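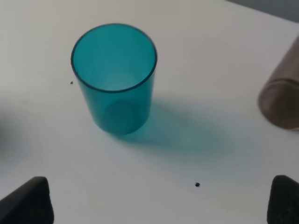
So can a robot clear the table after dinner yet? If dinner is one cup and you have all evening, maybe. Otherwise you're still the one with the sponge.

I spent two days in July at Stonent, a start-up in Puststead that wants to sell a kitchen helper named Xavier. The company's pitch video shows Xavier loading a dishwasher to piano music. What I watched was slower. The arm reached for a cup, stopped, backed off and reached again. My notes say 40 seconds for a pickup my nephew does without looking up from his phone.

Ghazala Sial, who runs testing, didn't dress it up. "See-through plastic is rough on us," she told me. "Light goes through it, the shadow comes out colored, and the software has to decide which part is cup." A plain teal tumbler on a white table can be a long morning. Crumbs are another matter. Xavier doesn't wipe.

Over those two days I logged 80 tries at moving a cup from table to rack. The arm dropped four, which sounds fine until you picture them as your wine glasses. Sial says the newer grip pads are better. They may be. I've heard that about grip pads before.

The shop floor is supposed to be the easy case, so I also called Tarek Boutros, who manages packing at Rarkosik. His arms move 900 identical jars an hour and he likes them fine. Then a supplier changed the lid, and the line sat still until somebody came in to retrain it. "We packed by hand that whole shift," he said. "People didn't need retraining on a lid."

Stonent plans to put Xavier in its first paying homes next year. I asked whether it would come with a person to stand next to it. Sial said they were still working out the support plan.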